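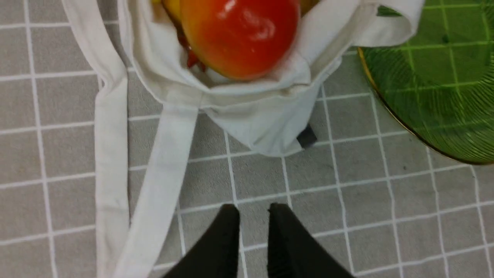 Werkstatt > Robotik > Anleitungen > Teleoperation

Einkaufsbeutel per Fernsteuerung vorführen: was man vorher wissen sollte

Lesezeit: 4 Minuten

Wer sich ein wenig umsieht, liest überall denselben Satz: Man zeigt dem Arm die Aufgabe ein paarmal, den Rest lernt er selbst. Ich halte das für Werbung. Der Arm lernt, was in den Aufnahmen steckt, und wenn darin gezögert, gewackelt und nachgegriffen wird, dann lernt er Zögern, Wackeln und Nachgreifen. Die folgende Anleitung beschreibt, wie wir bei Skollwood Vorführungen mit einem Stoffbeutel und Obst aufnehmen. Sie setzt voraus, dass Führungsarm und Folgearm kalibriert sind und die Kamera am Handgelenk ein Bild liefert.

1. Aufgabe in einem Satz festlegen

"Obst aus dem Beutel auf den Teller legen" reicht. "Einkauf ausräumen" reicht nicht, weil dann jeder am Steuer etwas anderes darunter versteht. Den Satz schreiben wir auf einen Zettel am Monitor. Ändert er sich unterwegs, beginnt ein neuer Datensatz.

2. Aufbau

Beutel flach hinlegen, Öffnung vom Arm weg oder zur Seite, aber bitte nicht immer gleich. Den Teller so stellen, dass man ihn vom Beutel aus ohne Umgreifen erreicht. Durchsichtiges Geschirr sieht hübsch aus und macht Ärger: Das Muster der Tischdecke scheint durch, und der Rand ist im Kamerabild schlechter zu finden, als man am Tisch stehend glaubt. Wer gerade anfängt, nimmt besser etwas Deckendes.

Die Henkel sind das eigentliche Problem. Sie liegen nach jedem Durchgang anders, und ein Finger, der unter einen Henkel gerät, zieht den ganzen Beutel mit. Trotzdem nicht festkleben. Ein Modell, das nur festgeklebte Henkel kennt, ist beim ersten echten Beutel am Ende.

3. Trockenlauf

Drei Durchgänge ohne Aufnahme. Dabei nur auf das Kamerabild schauen, nie auf den Tisch. Rodel Lacson hat mir das beigebracht, und ich habe ihm erst geglaubt, als eine ganze Aprilwoche an Daten unbrauchbar war: Ich hatte über den Bildschirm hinweg auf das Obst geschielt und Dinge gegriffen, die die Kamera gar nicht sehen konnte.

4. Aufnehmen

Aufnahme starten, kurz stillhalten, dann anfahren. Die Finger öffnen, bevor sie die Beutelöffnung erreichen. Stoffrand seitlich wegschieben, Frucht greifen, gerade anheben, absetzen, Finger öffnen, zurück in die Ausgangslage. Tempo gleichmäßig halten. Glattes, glänzendes Obst rutscht gern weg; dann einmal ruhig neu ansetzen und die Episode als Korrektur markieren. Wer dreimal nachfasst, verwirft sie.

Nach 20 Episoden Pause machen. Das ist keine Höflichkeit gegenüber dem Personal, die Bewegungen werden danach messbar schlampiger.

5. Durchsehen

Jede Episode ansehen, in doppelter Geschwindigkeit. Bei meiner letzten Runde blieben von 20 Episoden 19 übrig, das war ungewöhnlich gut. Die Ablage läuft bei uns über Hallness, ein hauseigenes Skript, das die Markierungen mitschreibt. Ein Tabellenblatt tut es genauso.

Wie viele Vorführungen braucht man?

Eine Zahl, die oft fällt, ist 1.000. Ich traue ihr nicht. 1.000 Durchgänge mit demselben Beutel an derselben Stelle sind eine sehr teure Art, eine feste Bahn abzuspeichern. Lieber weniger aufnehmen und dafür Lage, Licht und Inhalt wechseln, dann testen, und zwar mit einem Beutel, der in keiner Aufnahme vorkommt. Klappt es dort nicht, liegt es meistens an Schritt 2.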